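Handling rules working group, minutes
19 December 2025, Naylor room
Present: Friederike Rieger (chair), Saoirse Mulcahy (notes), two from Clerkorden, Gallby by phone, line bad throughout
Apologies: Drasmont

1. Last minutes
Agreed. One fix, the "shall" in rule 4 should read "should". Saoirse to change.

2. Speed near people
Long talk. Clerkorden want one limit for all shared tables. FR says the limit has to go with the task, otherwise people just switch it off. No agreement. Gallby to send their stop distances, asked for these in September as well.
For now: slow mode whenever anyone is inside the tape. No exceptions for "just a quick look".

3. Stop buttons
Checked 34, all fine except 2 which were behind boxes. Boxes moved same day. Rule to say reachable from a chair, not only standing. Wording with SM.

4. Bagged goods
Draft rule read out. Main points:
- grip on the item through the bag, never by loose film only
- bag stays sealed, if it splits the item comes out of the run and gets logged
- brushes and the like: fingers on the handle, keep off the bristles
- handover between two arms, first arm holds until second has closed. Both at slow speed.

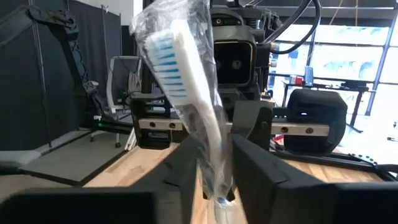

Clerkorden asked if "closed" means jaws stopped or force reached. FR: force reached, jaws can stop on a fold of film and feel nothing solid. Agreed, to go in the text. Gallby not sure their older grippers can report force, will check and come back.
Also creases and shine on clear film, cameras don't always cope. Not a rule, goes in the notes at the back.

5. Cables
Nothing to snag in the full reach of the arm. Check by hand at start of shift with power off. Drasmont had comments on this by email but the attachement wouldn't open, FR to ask again.

6. Log sheets
19 sheets back, mostly filled in. "Other" box is being used for everything. Split it into dropped, torn bag and missed grip. SM to redo the sheet and send round before teh next run.

7. AOB
Draft to be numbered properly, two rule 7s at present. Clerkorden want a one-page version for the wall. Left over to next time.

Next meeting: date to follow, FR to ask round.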